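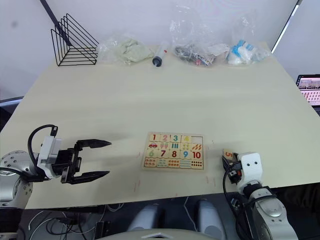 Number puzzle board on a table, Levley site.

The Levley works of Ernberg, a maker of wooden puzzles and sorting trays, held its visitor day on a Friday in October. Groups were limited to 26 people and left the gatehouse every 40 minutes. Ear plugs and overshoes were issued at the door. The route followed the material from the timber store to packing, with one detour to the finish room.

Beech arrives as sawn boards and is stacked on spacers in a heated store. The guide gave the target moisture content as eight percent, checked with a pin meter at both ends of each board. Boards outside the tolerance go back on the stack. Lime is bought in smaller quantities for trays, where low weight matters more than a hard edge. Offcuts are chipped and burned in the boiler that heats the store.

Cutting is done on two routers and one older scroll saw line. The routers handle the recessed boards: a coarse pass to depth, a finishing pass on the floor of the recess, then the profile. Each numeral is cut from separate stock so that the grain runs along its longest stroke. The gap between piece and recess is set at 0.8 mm per side. Tighter fits were tried some years ago and came back as complaints in humid months, when the pieces swelled and stuck.

The scroll saw line is kept for short runs and replacement pieces. Customers can order a single lost numeral, and the works filled 1,842 such orders last year. The threes and sevens are the most requested, for reasons the guide could not supply.
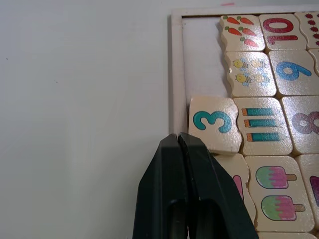
Sanding takes up more floor space than any other step. Flat faces go through a wide-belt machine at 120 and then 180 grit. Edges are rounded in a tumbling drum loaded with roughly 900 pieces at a time, and a full cycle runs through the night shift. Rims and inside corners are still finished by hand with a foam block. Extraction in this hall was good - there was little dust on the ledges - but the noise made most of the commentary hard to follow.

The finish is a water-based lacquer from Renaud, sprayed in two thin coats with a light sanding between them. Color is printed before the second coat. Visitors could look into the spray booth through a window only. A rack of samples in the corridor compared the present lacquer with the oil finish it replaced. The oiled pieces had darkened noticeably more at the edges.

Packing was quiet, as the line had stopped for the afternoon break. Cartons carry the Nostora label for school suppliers and plain printing for everyone else. The contents are the same in both cases.

The tour took a little under two hours including questions. Parking at Levley is limited, and the bus stop is on the far side of the site, a ten-minute walk from the gatehouse. The seconds shop accepts cards only and closes at 4 p.m.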